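Boxes, part two

Quick one tonight because I've got 11 tabs open and dinner isn't made. Still packing up small stuff at the unit. Yes still. I said I'd be done in January and, well.

The plan was simple. Everything that can fit in a clear box goes in a clear box. I had a whole system with cardboard before and it was terrible, you write KITCHEN MISC on the side and then spend an evening cutting tape to find one roll of string. Never again. Clear plastic, lid that latches, done.

Bought the boxes in two goes. First lot from Mertens, fine, boring, lids a bit bendy. Second lot with the orange latches and I like those a lot more. The latches are easy to spot when the lids and boxes get seperated, and mine always do. Ans Smits told me to put the heavy flat things on the bottom and the round things on their side so they don't roll. I ignored the second part.
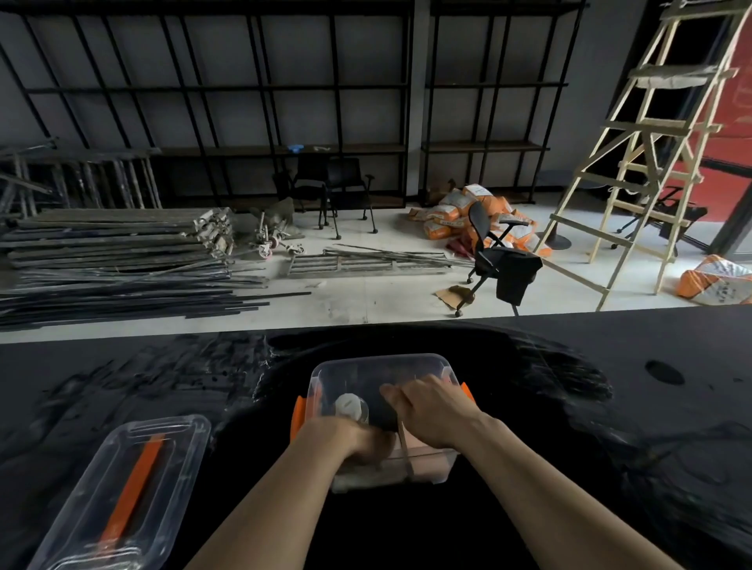
Squashing it all down. Orange latches = the good boxes.

So the way I do it now - empty the pile on the table, sort out what's trash, then one box at a time and NO starting a second one until the first is shut. I break that rule constantly. Then you get two half full boxes and a lid that belongs to neither.

Also need to wipe that black table. Shows every streak. I went over it with the Dralonard spray last month and I swear it came up worse, so plain water and an old t-shirt next time. If anyone has a trick for glossy black please leave a comment.

The big stuff is a whole other post. There's the metal on the floor, the scaffolding parts, the sacks against the back wall. And the chairs! Three office chairs and I only ever sit in one. The mesh one stays, the other two can go if somebody wants them. Stepladder stays too, don't ask, I need it for the top shelves.

Labels - haven't done them. I know. Paper ones inside the box facing out is what I'm leaning towards, so they dont peel off. Number on the front, list on my phone. Got up to box 5 on the list and then forgot what was in box 5.

Going back tomorrow after lunch with more bags and a better marker. Need to find the tape measure before then. It's probably in a box.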